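Pusden Water Billing: Frequently Asked Questions

Last reviewed January 21, 2026

How often is my meter read?

Residential meters in Pusden are read every second month. Commercial meters with a service line of 50 mm or larger are read monthly. If a reading can't be obtained, the account is billed on an estimate and corrected at the next actual reading.
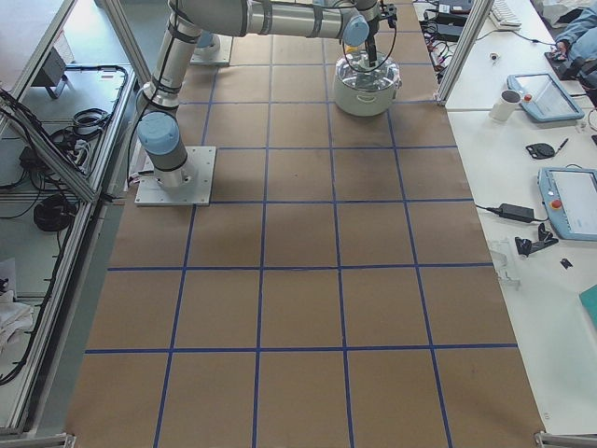

Ching-wen Ho
Metering and Billing Analyst, Jurnach Utilities

Why does my bill show two readings?

The first figure is the previous reading and the second is the current one. Consumption is the difference between them, in cubic metres. A previous reading of 1,367 and a current reading of 1,886 gives a consumption of 519 cubic metres.

My meter has black and red digits. Which do I report?

Report the black digits only. Red digits are fractions of a cubic metre and aren't billed. Leading zeros can be left out.

Can I submit my own reading?

Customer readings are accepted up to nine days before the billing date shown on your last statement. Readings received after that are held for the next cycle.

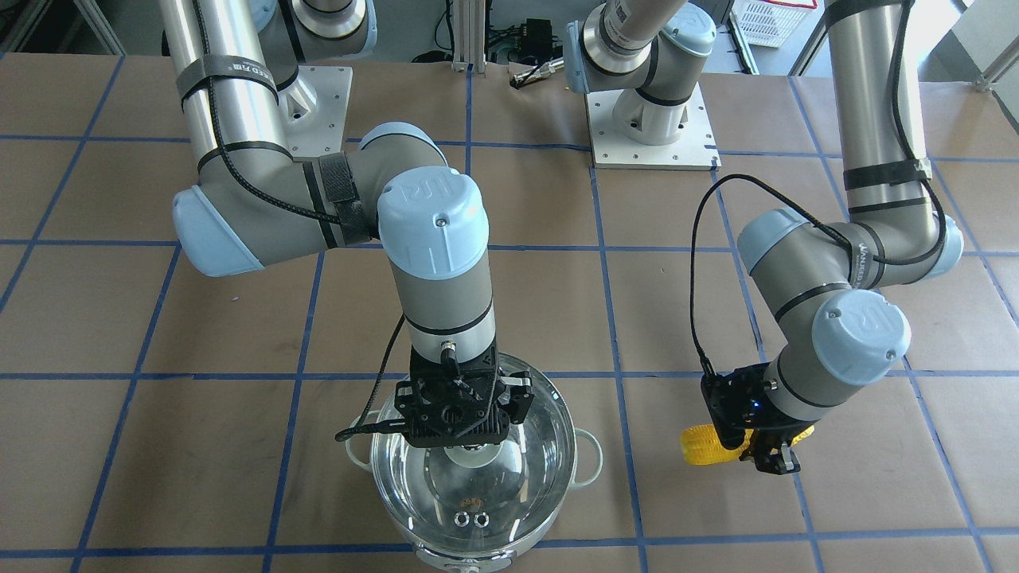 Grid of blue tape on brown paper, with the light blue caps of the arm at left.

What is the fixed charge?

It covers the meter, the service connection and account administration. It applies whether or not water is used and is prorated by day when an account is opened or closed. Rates are revised each October.

Who is responsible for a leak?

The utility maintains the service line up to the curb stop. Piping on the property side, including the shut-off valve ahead of the meter, belongs to the owner. Leak adjustments for the Fontana and Telturen pressure zones are assessed by Dario Melis - include the plumber's invoice and the date of repair with your application.
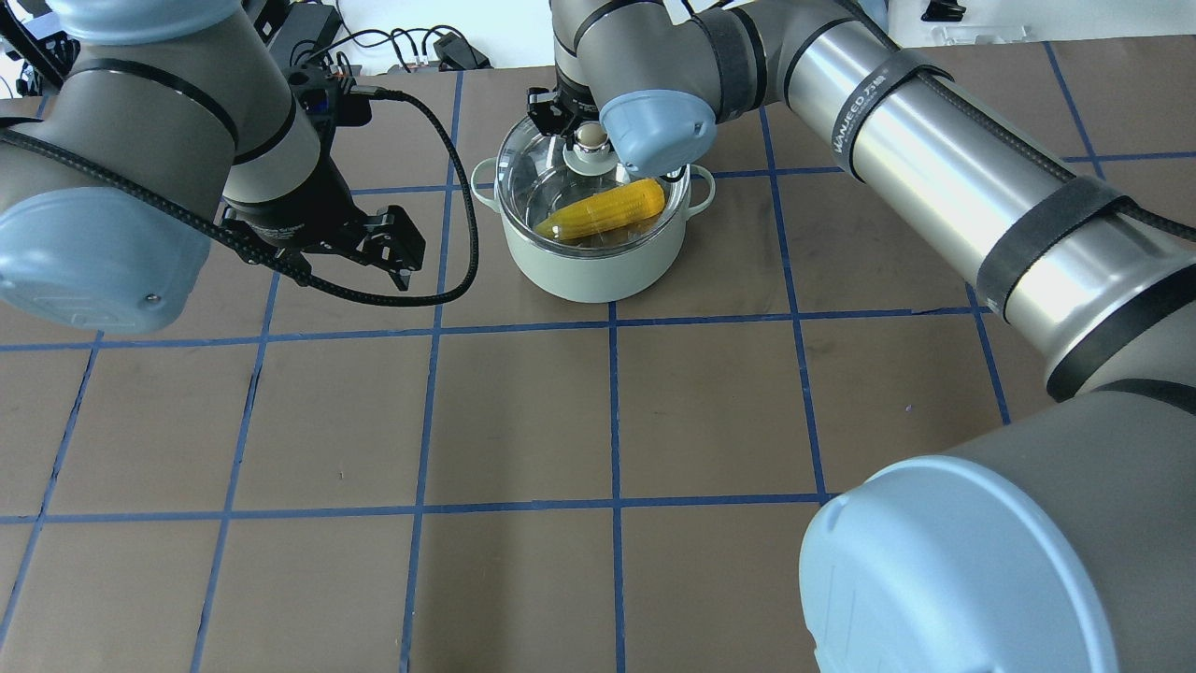
How do I check for a leak at home?

Turn off all taps and water-using appliances, note the meter reading, and wait one hour without using any water. If the reading has changed, water is passing through the meter. Check toilets first, then outdoor taps and the water heater relief valve.

Can I pay in instalments?

Payment plans are available on overdue balances. Apply in writing before the disconnection date on your notice and quote your account number.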